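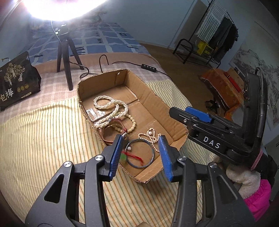
*Beads and a leather strap in the cardboard box.*

January 28, 2018

I made white bean soup again today, the third Sunday in a row. The base is the one I've been using since October, when the farm stand in Killcombe had leeks down to almost nothing and I bought too many.

Soak the beans overnight. I use 458 grams dry, the size of the bag the co-op sells. Drain them, cover with fresh water and simmer until they crush easily against the side of the pot. Mine took a little over an hour. Old beans can take up to 2 hours.

While they cook, slice 4 leeks, rinse the grit out and let them go soft in olive oil on low heat with a bay leaf. Don't brown them. Add the beans with their liquid, a parmesan rind and salt, and cook it all together for another 20 minutes. Fish out the rind and the bay leaf. I blend half and leave the rest — my stick blender doesn't do a smooth job anyway.
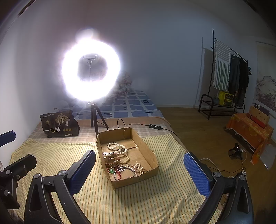
*The box on the striped sheet.*

I've tried kale in this and I prefer it without. Lemon at the end is good. So is a spoonful of chili oil, if you keep some.

It thickens a lot in the fridge, so add water when you reheat it. I froze two containers for lunches.

Next week I want to try the same thing with chickpeas. I have a bag open already and it needs using up.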